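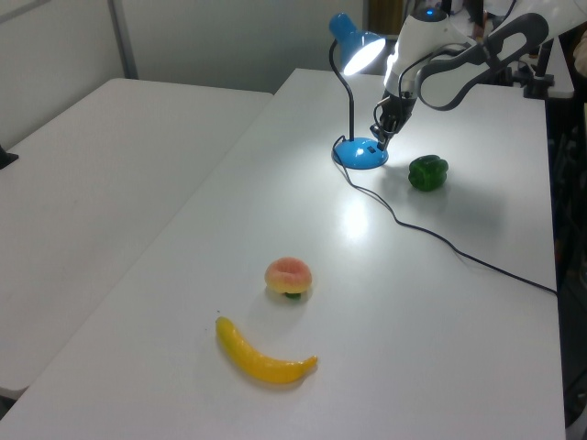

Plakotness sketching list
Re: Lamp for still life, and what to put under it
From: Genivaldo Bittencourt

Hello Waltraud, hello all,

Sorry, I meant to answer this the same evening and then got stuck into trying it myself, so you're getting the long version. (Your message is at the bottom for anyone who missed it.)

First the lamp. I use a plain blue desk lamp with a gooseneck, nothing fancy, round domed base with the switch on the front. I looked at proper studio lights before Christmas and went right off the idea when I saw the stands. With a gooseneck you can bend the head down, draw for a bit, decide you hate it and bend it somewhere else, all without getting up. I love it! My only grumble is that the shade is quite deep, so the light comes down in one strong pool and anything outside that is left with whatever the room gives it. For one piece of fruit that's lovely. For three things spread out it takes some fiddling.

The three things I've settled on for now are a green pepper, a peach and a banana. You asked why not apples, and it's only that I've drawn so many apples. The pepper is the hard one and the one I'd tell you to buy. All those lobes pick up little highlights, and the temptation is to draw every one of them like confetti. I did exactly that for the first few. What helps me is to squint, block in the big dark green first, and leave the highlights until I'm nearly bored. Then put in fewer than you think.

The peach is a kinder thing to draw. It's pink and red on the top and goes to yellow and orange down the sides, so if you've got pastels you can have a really nice time with it. Mine has a small green leaf poking out at the bottom and I've become very attached to that leaf. It tells you where the peach touches the table, which I was always getting wrong – my round things used to float. Look for the shadow as well, it's a soft one, and softer than you'll want to make it.

The banana I nearly left out. It's one long curve with hardly anything going on and I thought it would be dull, but try drawing it lying on its side with the curve going across the sheet and you'll find out how much you've been guessing about curves. I had to rub mine out more often than the pepper.

Now, the table. You said yours is dark and everything sinks into it. Mine is white and matt and I've got the opposite trouble, because the lamp makes a bright glare on it, a sort of soft oval in front of the base on the way to the peach. I used to put a cloth down to get rid of it. These days I draw it. Leave the paper bare there and put the faintest grey around it, and it does more to make the lamp look switched on than any amount of work on the bulb. If you don't fancy buying a table (quite right too), a sheet of lining paper taped over yours would do the job.

Which brings me to flex. I know half of you tidy it away or pretend it isn't there, and I did too for years. Have a go at keeping it in! The lamp's one loops down and then wanders off in a long wavy line towards the right, and your eye goes along it past the pepper whether you like it or not. It's the best bit of composition on the table and I didn't arrange it at all. One soft dark pencil, one go, don't lift. If it comes out wobbly it still looks like a flex, so there's no losing.

And do draw the lamp itself. Waltraud, you were talking about it as if it were only there to see by, but I'd have it in the picture every time. A cone on a bendy stalk on a dome is a very good exercise and you can change the pose in a second:

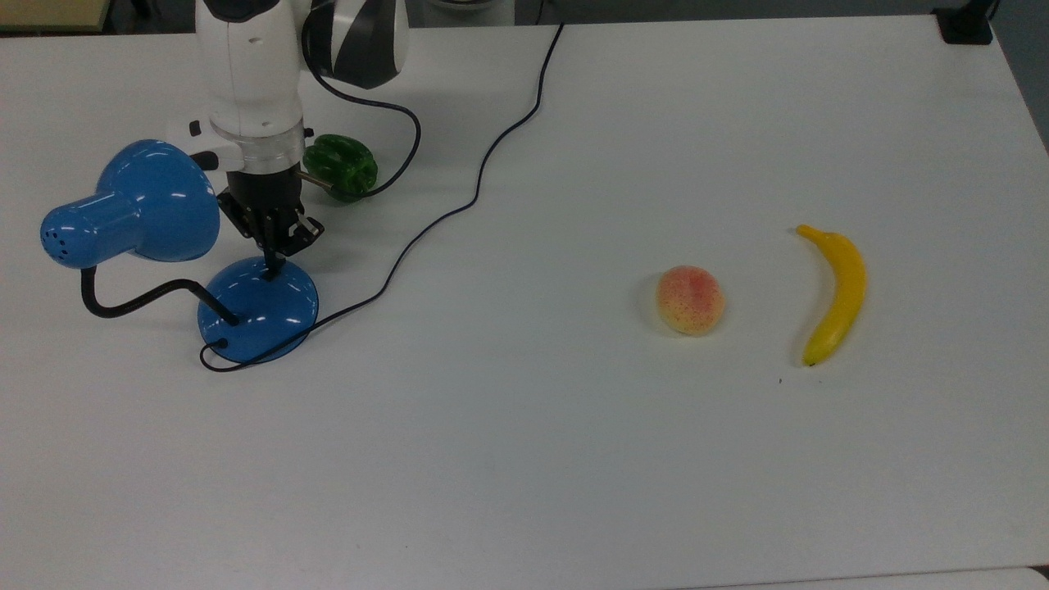
Lamp with the shade tilted over to the left and the neck in an S.

I find it much harder from that side. The rounded back of the shade is nice and simple, then there are the tiny holes at the end, and if you put those in too evenly it turns into a pepper pot. The neck is the thing to get first. I do it as one S-bend, then hang the shade off one end and sit the base under the other. The base has a flared rim that catches the light along the top, so leave a thin line of white and go round it. It's a strong blue and very shiny, and for once I'd say press hard with the coloured pencil. I used a Jistov, number 39, with 51 in the darker parts, and it took three layers before I was happy.

Paper: you asked about the Prantl pad. I've got the one with 50 sheets and it's fine for this, a bit too smooth for pastel. The Godex rubber you recommended in February smears on it, though it's been perfect on everything else I own. Has anyone else had that or is mine just old?

Timings, for what they're worth. I give each fruit a quarter of an hour and the lamp as long as I've got left. If I do it the other way round I never get to the banana.

Would you post yours when you've had a try? Even the bad ones. I'll scan my floating peaches if that makes anybody feel better.

Best wishes to everyone,
Genivaldo

Waltraud Wieser wrote:

Dear all,

I have got 2 questions and I expect they are both silly. I want to start doing still life at home in the evenings, now that it gets dark before I've washed up. Which lamp do people use? I've been managing with the ceiling light and everything comes out flat as a plate, with no shadow worth drawing.

And what do you put under it? I've only ever done apples. My table is dark brown and they seem to sink into it, so perhaps that's the trouble and the lamp would make no difference.

Also, is the Prantl pad any good for coloured pencil or should I hold out for something heavier?

Thanks in advance,
Waltraud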